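The Tub on the Table
Cillgate Neighbourhood Newsletter, Aug 23, 2019 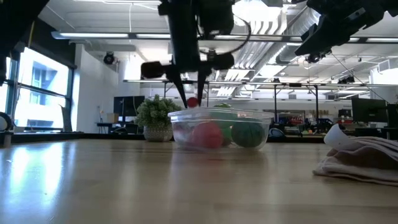

Issue 7 | Page 3

If you've been into the Cillgate kitchen lately you'll know the share tub, because it lives on the big wooden table and it's very hard to walk past. Clear plastic, low and wide, near a bushy little pot plant, and at the moment full of colour! Reds and greens mostly, with something purplish down the left end that I won't swear to through the plastic.

For newcomers: bring what you've got too much of, take what you'll use. No names, no roster, no weighing. It started in January when Subbarao Iyengar came in with two shopping bags of zucchini and a slightly desperate look, and we had nowhere to put them except the tub we used to keep the tea towels in. (The tea towels are in the second drawer now. Please stop asking me.)

I love that you can see into it from the doorway. The old cane basket was much prettier, but everything sank to the bottom and we were forever finding a soft lemon under the spinach. With the clear one you get a flash of red or green from the hall and you're over there before your coat's off. It wipes out in seconds too, and the rim is thick enough to grab properly when you need to shift it for lunch.

A few things people have been making. Aravind Bhat has been slicing whatever is crisp and green very thin, salting it for ten minutes, then squeezing it out and tossing it with yoghurt, toasted mustard seeds and a bit of grated ginger. He brought a bowl to the Rindton street lunch and it was gone before the sausages were. I've been roasting all the odds and ends in one tray with olive oil and a whole head of garlic, then blitzing half of it for soup and leaving the rest chunky. It freezes beautifully. Subbarao does a relish, very hot, and he has promised to write the recipe down for the next issue. I'm printing that promise here so he can't wriggle out of it.

Small round things are the trickiest, by the way. They roll off the table and you find them under the fridge in spring. Put them in last, on top of something leafy, or pop them in a cup and stand the cup in the tub.

Housekeeping, and then I'll let you go. Give roots a shake outside before they come in. Anything cut or cooked goes in the fridge with a label, not in the tub. If something's gone squashy, the compost bin is by the back step and you don't need to ask. Herbs do better in a jar of water on the sill. And do water the pot plant if the soil feels dry, but only a splash.

The Jurkier Road gardeners tell me their citrus is coming on well, so expect lemons, and maybe a few limes if the possums are feeling generous. We could really use up to 3 more jars with decent lids for the marmalade afternoon. Leave them on the bench beside the kettle, rinsed if you can manage it.

Next issue: Subbarao's relish, and what to do with an awful lot of silverbeet.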